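Section 8: Bleeding and balancing the radiators

Read this section before picking up the key. The Ollitz installer will have done all of it once, in October, while you were making the tea.

8.1 Switch the heating off at the room controller and wait for the pump to stop. The pump takes its time.

8.2 Start with the radiator furthest from the boiler on the lowest floor. Hold a rag under the bleed valve. Choose a rag you dislike.

8.3 Turn the key anticlockwise by a quarter turn. You should hear hissing. When the hiss becomes a dribble, close the valve.

CAUTION: Don't take the bleed screw right out. It is small, black inside an hour, and fond of floorboards.

8.4 Work towards the boiler, then do the upper floors in the same order. Double doorways and long halls often have a radiator on each side; treat these as 2 separate radiators, whatever the plan says.

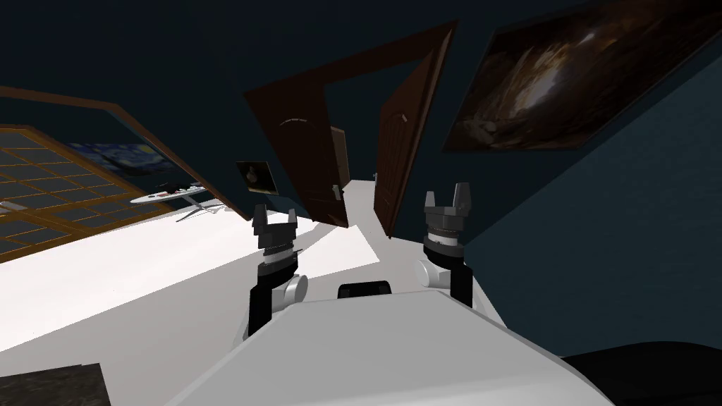 Fig. 8-2. White floor and open double doorway.

8.5 Check the pressure gauge. If the needle has dropped below the green band, top up through the filling loop (Section 5) and check again.

8.6 Switch the heating back on. Go round every radiator and feel the top and the bottom. Cold at the top means more air, so return to 8.2. Cold at the bottom means sludge, and a longer conversation with your installer.

8.7 To balance, open all lockshield valves fully, then close the one nearest the boiler until it is almost shut. Open each of the others a little more than the last. Allow a full evening. The radiators will not be hurried and neither will the house.

NOTE: Spare bleed keys are part no. 291. Order several. They go wherever teaspoons go.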